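Features > Craft > The Bead Revival

Ask anyone who strings beads when they started and you'll get a long answer, usually with a grandmother's button tin somewhere in it. I came to it last February through an evening class in Dreris, where the old glassworks once sent beads out by the barrel, and I haven't had a tidy table since!

What a time to be starting. The town's bead fair filled one room when it began and this year it brought in 819 visitors, many of them under thirty. Holtik, the little shop by the canal, keeps 652 colours of seed bead in flat drawers, and you are allowed (encouraged, even) to pull them all open. I went in for matt green and came out with amber, two shades of plum and a spool of waxed thread.

Part of the joy is how little you need. A needle, thread, a saucer, decent light – that's your first necklace. A long rope might swallow 2,000 beads and most of a month, but a simple strand is an evening's work, and you can wear it to breakfast.

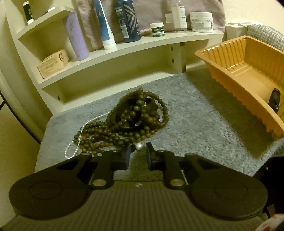 Strands left in a heap will knot themselves, according to one regular at the class, and the cure is to lay them on something soft and work from the loosest loop, never from the ends. It took me about 12 goes to believe it. Pulling is so tempting! But the loops do give, one after another, and it's oddly restful.

Old necklaces are the other great pleasure. Rissanen, the Saturday market stall, sells broken ones by weight, and a dull string from the seventies can hide glass as good as anything new. Snip it over a bowl, soak the beads in soapy water and start again.

Comments (3)

Cetora: Silk thread for the heavy glass ones, please. Cotton frays in no time.

plumstitch: Drawers at Holtik are dangerous. Went in for one tube, missed my bus.

Marl: Does the class take beginners mid-term?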